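Okay, so slide four. We wanted a policy that learns from hand-held grippers, no robot in the loop, and the Grarken set gave us almost 1,000 demos to play with. I love this part!

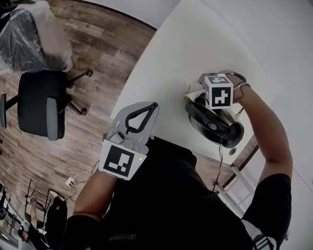 Gripper in the left hand, headphones in the right.

What we changed: 53 demos got relabeled by marker pose (pause, let them read the plot). The relabeled policy did better on soft stuff. Ask me why later, I have a guess.

Filed under: Talks, Robot Learning

2 comments
"Is the plot online?"
"Loved the Grarken bit!"

Related
Proravby grasp notes
Stollotis talk, April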